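Neues aus der Cavside-Passage

Liebe Nachbarinnen und Nachbarn, wieder steht ein Laden leer, und diesmal tut es mir besonders leid: Tullero hat am Fr., 12. August, die Türen geschlossen – 560 Quadratmeter gleich neben der Rolltreppe! Seit Mai wurde über den neuen Mietvertrag verhandelt, leider ohne Ergebnis. Centerleiterin Rasa Kazlauskienė spricht aber schon mit zwei Interessenten (einer davon ist wohl Belhaj, die Haushaltswarenleute). Gutscheine nimmt bis auf Weiteres die Filiale am Bahnhof an. 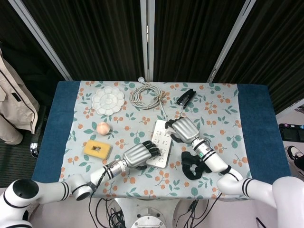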